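How to read the weight and price on a food packet without being had

34 shares
12 comments

Every few months another article promises to halve your food bill if you'll only download Ukolura or Lokley or whatever this season's shopping app is called. I've tried several. They want your postcode, your email address and a look at your receipts, and what you get back is a voucher for a yoghurt you didn't want. The method below uses a pencil and the calculator on your phone. It will not halve anything. It might take a bit off, and it will certainly make you harder to fool.

I started doing this in February, when I was annoyed about biscuits. The packet was the same height and the same width as always, and it had two fewer in it. I had no proof, of course, since I'd thrown the old packet away, and that is more or less the whole trick.

What you need

A notebook small enough to live in a coat pocket. A pencil. A phone or a cheap calculator. Kitchen scales if you have them, though you can skip the last part if you don't.

Step 1. Find the net weight and ignore everything else

The net weight is the food without the packaging. It's usually low down on the front or tucked beside the barcode, and it is nearly always the smallest thing printed there. The flavour gets the big letters. So does "new", so does "sharing", and so does any claim about goodness, nature or somebody's grandmother.

Sharing is a word I'd like to see banned, by the way. It tells you nothing about how much is in the bag. I've seen "sharing" on packets I could finish while waiting for a kettle.

Write down the weight in grams. On imported food you may get ounces first and grams in brackets. Use the grams. If there are only ounces, multiply by 28.35, and if you can't be bothered with the decimals, use 28 and accept that you'll be slightly off.

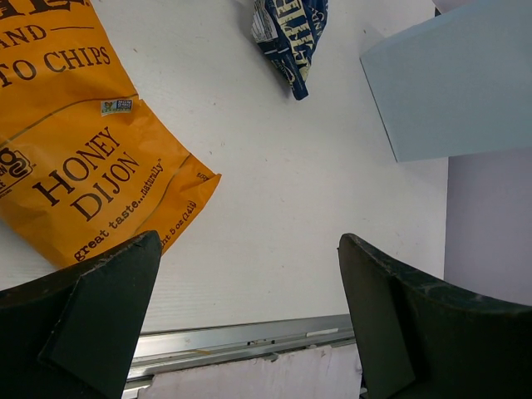

Honey Dijon chips. The flavour is in big capitals, the 5 oz (141g) is down at the bottom in small print.

Drained weight is a separate matter. Tins of beans, olives, tuna and fruit often carry two figures, and the larger one includes the liquid. Unless you plan to drink the brine, copy down the drained weight.

Step 2. Work out the price per 100 g

Divide the price in pence by the weight in grams, then multiply by 100. A packet that costs 180p and weighs 150 g works out like this:

180 ÷ 150 = 1.2
1.2 × 100 = 120p per 100 g

That's all the maths there is. Do it three times and you'll stop needing to look it up.

Shelf labels are meant to do this for you, and sometimes they do. My complaint is that one label will give the price per 100 g and its neighbour the price per kilo, so that the dearer one looks cheaper if you're in a hurry, or the other way round. To turn a kilo price into a 100 g price, divide by ten. I've also found labels priced "per item" on things like peppers and flatbreads, where the items aren't remotely the same size. Weigh those yourself if the shop still has scales.

Step 3. Check whether bigger is cheaper

We were all brought up to believe that the big one is better value. Often it is. Often enough it isn't, and the shop knows you won't check.

Do the sum for the small size, the middle size and the large size of the same thing. Then do it for any multipack. Multipacks of crisps are the ones to watch — the bags inside tend to be smaller than the single bag sold by the till, so counting bags gets you nowhere. Add up the grams.

Offers need the same treatment. "Two for" deals only matter if two cost less than twice one, and I have stood in front of a sign where they didn't. I pointed this out to a member of staff, who agreed with me and left the sign where it was.

Step 4. Keep a page for the things you buy every week

Don't try to record everything. I know a man, Devendra Srivastava, who built a spreadsheet with 2,000 lines in it and gave up within the month. Pick 12 things. Mine include porridge oats, butter, coffee, rice, tinned tomatoes and washing-up liquid (in millilitres, but the sum works the same way).

Give each one a line with five entries: the name, the shop, the weight, the price, the price per 100 g. Leave room below it. When you buy it again, look at the weight before you look at the price. If the price has held steady and the weight has dropped, you've been charged more, whatever the packet says about its improved recipe.

A made-up line for coffee would look like this:

Coffee, Goel, 200 g, 400p, 200p
Coffee, Goel, 180 g, 400p, 222p

Same money on the label, and 22p more for every 100 g. Without the first line you'd never spot it.

Step 5. Weigh one now and then

This is optional and slightly mad. Empty the packet into a bowl on the scales and compare. Remember to set the scales to zero with the bowl on.

Before you write an angry letter, bear in mind that packers are generally working to an average, so a single packet may come out a little light without anyone having broken a rule. Kitchen scales aren't perfect either. If you check several over a few weeks and they're all short, then write the letter, and keep the packets.

Does it save money?

Less than I'd hoped. My own notebook shows savings on coffee and oats and next to nothing on butter, which seems to cost the same everywhere. I switched rice brands and switched back, as the cheap one was horrible. Price per 100 g can't tell you whether you'll like the stuff, and anything that ends up in the bin was dear at any price.

The sums take me five minutes a week. I'd be suspicious of anybody claiming it changed their life.

Last updated 20/03/2021

2 comments shown

Verena Zaugg
I do this with pet food and the results are worse than anything you've described. The big sack at Gonutport was 30 pence a kilo dearer than the small one. I asked at the desk and was told it was for convenience. Mine or theirs, I wonder?

Devendra Srivastava
It was six weeks before I gave up, not a month. And the spreadsheet was fine — it was the typing in I couldn't stand.

Share this page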